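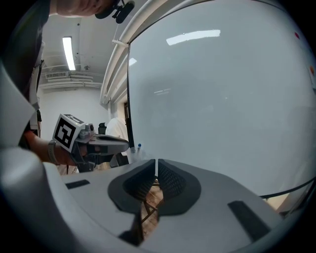 3.2 Erhebung der Demonstrationen

Die Demonstrationen des Vetbridge-Korpus wurden ohne Roboter aufgenommen. Die vorführende Person bewegt einen handgeführten Greifer, dessen Backen in Geometrie und Öffnungsweg denen des später eingesetzten Endeffektors entsprechen. Gegenüber der Teleoperation, die in Abschnitt 3.1 als Vergleichsbedingung eingeführt wurde, entfällt damit die Verzögerung zwischen Eingabe und Ausführung. Zugleich geht die Information verloren, ob eine vorgeführte Bewegung für den Zielarm kinematisch erreichbar ist. Diese Prüfung wird in unserem Verfahren nachgeholt (Abschnitt 3.4).

Sämtliche Aufnahmen entstanden am Standort Bech. Die Arbeitsaufgaben umfassen das Annähern an kleine Objekte, das Greifen und Umsetzen sowie die Übergabe zwischen zwei Greifern. Die Übergabe verlangt, dass beide Greifer während der gesamten Episode in einem gemeinsamen Bezugssystem lokalisiert werden können. Ein Fehler von wenigen Millimetern in der relativen Lage genügt, um eine erfolgreiche Vorführung in eine Trajektorie zu überführen, die auf dem Zielsystem scheitert.

Für die relative Lokalisierung werden Würfel mit quadratischen Referenzmarken verwendet. Die Würfelform wurde gegenüber einer ebenen Markenplatte bevorzugt. Bei einer Drehung des Handgelenks wandert eine einzelne Marke rasch in einen ungünstigen Blickwinkel, während bei einem Würfel meist mindestens eine weitere Fläche auswertbar bleibt. Sind mehrere Flächen zugleich sichtbar, so wird die Lage des Würfels aus allen erkannten Eckpunkten gemeinsam geschätzt. Die Zuordnung von Marke zu Fläche ist in der Konfigurationsdatei der jeweiligen Sitzung hinterlegt und wird zu Beginn der Auswertung gegen die ersten Bilder geprüft.

3.3 Kamerablickfeld und Kalibrierung

Die Greifer sind mit einer Weitwinkelkamera ausgestattet, die hinter den Fingern sitzt und in Greifrichtung blickt. Finger und Gehäuse nehmen den unteren Teil des Bildes ein. Dieser Bildanteil ist in der Regel unabhängig von der Umgebung und wird in der Lokalisierung maskiert, im Training der Steuerung hingegen beibehalten, da er die Öffnung der Backen wiedergibt. Das verbleibende Blickfeld reicht bis zur Raumdecke und erfasst damit auch Strukturen, die für die Aufgabe selbst ohne Bedeutung sind, der visuellen Odometrie jedoch Merkmale liefern.

Schwierigkeiten bereiten große, gleichförmige Flächen. Abbildung 4 zeigt den Fall eines Whiteboards im Nahbereich. Auf der weitgehend leeren Fläche finden sich kaum stabile Merkmale, und die Spiegelung der Deckenleuchte verschiebt sich mit der Kamera, so dass sie als scheinbar ortsfester Punkt nicht verwendet werden darf. Die starke Krümmung des Tafelrahmens ist eine Folge der Objektivverzeichnung und wird durch das in Plurent implementierte Fischaugenmodell korrigiert. Nach der Korrektur trägt der Rahmen selbst als Geradenmerkmal zur Schätzung bei.

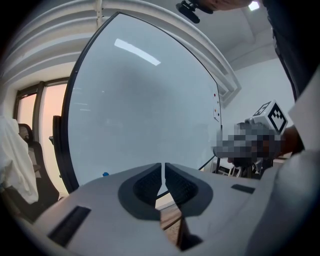
Abbildung 4: Blick eines handgeführten Greifers auf ein Whiteboard, Bild ohne Verzeichnungskorrektur. Rechts der Mitte eine Hand mit Markerwürfel; im oberen Teil der Tafel die Spiegelung einer Deckenleuchte.

Die intrinsischen Parameter wurden je Kamera einmal bestimmt und danach nicht verändert. Die extrinsische Lage zwischen Kamera und Greiferspitze wurde aus den Konstruktionsdaten des Tamby-Greifers übernommen und anschließend mit einer Reihe von Kontaktmessungen verfeinert. Alle hier berichteten Ergebnisse beruhen auf dem Kalibrierstand vom 20. Juni 2021. Eine im Oktober durchgeführte Wiederholungsmessung ergab keine Abweichung, die eine erneute Auswertung erforderlich gemacht hätte.

Die zeitliche Zuordnung der Videoströme erfolgt in zwei Schritten. Zunächst werden die Aufnahmen anhand der Gerätezeit grob ausgerichtet. Danach wird der verbleibende Versatz über die Winkelgeschwindigkeiten bestimmt, die sich einerseits aus der Trägheitssensorik, andererseits aus den erkannten Markenlagen ergeben. Episoden mit sehr ruhiger Handführung sind für diesen zweiten Schritt ungeeignet – in diesen Fällen wird der Versatz der zeitlich nächsten Episode derselben Sitzung übernommen.

3.4 Umfang und Auswahl der Daten

An der Erhebung nahmen neun Personen teil. Alle erhielten dieselbe schriftliche Anleitung und führten vor der ersten gewerteten Aufnahme eine Übungssitzung durch, deren Daten nicht in das Korpus eingingen. Vorgaben zur Geschwindigkeit wurden nicht gemacht. Die Teilnehmenden wurden lediglich angewiesen, den Greifer vor dem Schließen der Backen kurz ruhen zu lassen und den Markerwürfel nicht mit der freien Hand zu verdecken. Die zweite Anweisung wurde nicht durchgehend eingehalten, insbesondere bei Übergaben auf engem Raum.

Das Korpus enthält 800 Demonstrationen. Davon wurden 100 vor Beginn des Trainings als Testmenge abgetrennt; die Trennung erfolgte sitzungsweise, um zu verhindern, dass nahezu identische Hintergründe in beiden Teilmengen auftreten. In 19 weiteren, hier nicht mitgezählten Episoden konnte keine durchgehende Trajektorie rekonstruiert werden. Sie wurden verworfen. Eine manuelle Durchsicht ergab als häufigste Ursache den gleichzeitigen Verlust der Marken und der Umgebungsmerkmale, wie er vor hellen, glatten Flächen auftritt.

Jede rekonstruierte Trajektorie wurde auf ihre Ausführbarkeit geprüft. Hierzu wird die Bahn der Greiferspitze in das Basissystem des Zielarms übertragen und mit dessen Gelenkgrenzen und zulässigen Gelenkgeschwindigkeiten verglichen. Wird eine Grenze nur kurzzeitig überschritten, so wird die Bahn zeitlich gestreckt. Der räumliche Verlauf bleibt dabei unverändert. Bei der Übergabe müssen beide Bahnen um denselben Faktor gestreckt werden, da andernfalls die Abstimmung zwischen den Greifern verloren geht.

Eine Glättung der Trajektorien wurde zunächst vorgesehen, in der endgültigen Auswertung jedoch auf die Orientierung beschränkt. Bei geglätteter Position verkürzten sich die Ruhephasen vor dem Schließen der Backen, und die gelernte Steuerung begann den Griff zu früh. Die Auswirkungen dieser Entscheidung auf die Erfolgsrate werden in Abschnitt 5.2 für beide Erhebungsarten getrennt ausgewiesen.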